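Student Projects
Search this site Search Go
Last updated: June 21, 2022

Robots on the Packing Floor: Who Gets the Easy Work?
Project report by Wanpen Kamolrat

My project asks what changed for the packers at Hurneck when the firm brought in automated picking. The Brondis sales booklet says the robots "free people for better tasks." I wanted to know which tasks, and who decided they were better.

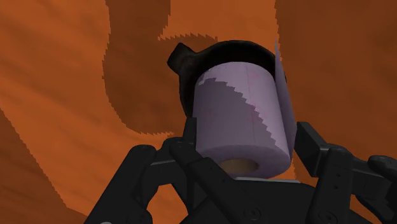 Before the change, a packer picked, checked and boxed an order alone. Now the picking is done for them and the checking is most of the shift. Amnuay Saengthong, a packer there, told me his back hurts less – and that he is bored by noon. The target also went up, from 600 items a shift to 800. I could not find anyone who had been asked about that first.

The trials are mostly run in simulation. I doubt they say much about a real shift, where boxes arrive crushed and labels fall off.

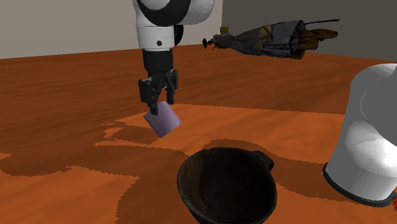 Fig. 2. Simulated arm holding a purple block above the table, near a dark bowl.

Hurneck logged 173 stoppages in December. Each one was cleared by a person, and that work is not in anyone's job description. I think it should be, and paid as such.
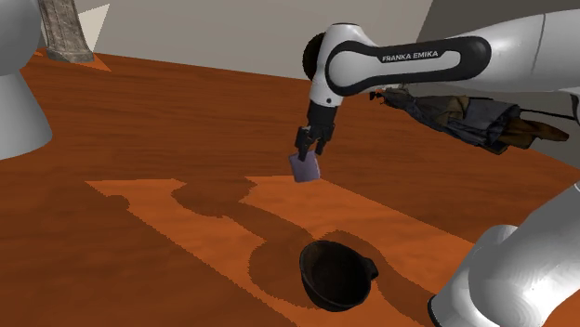

Did anyone lose their job?
Two temporary contracts were not renewed. The firm says this was planned anyway, but I was not shown the plan.

I only spoke to day staff, so the night shift may see it differently.

Related projects
Self-checkout at Totenen
Bus routes in Avotiņš
Noise levels in the school cafeteria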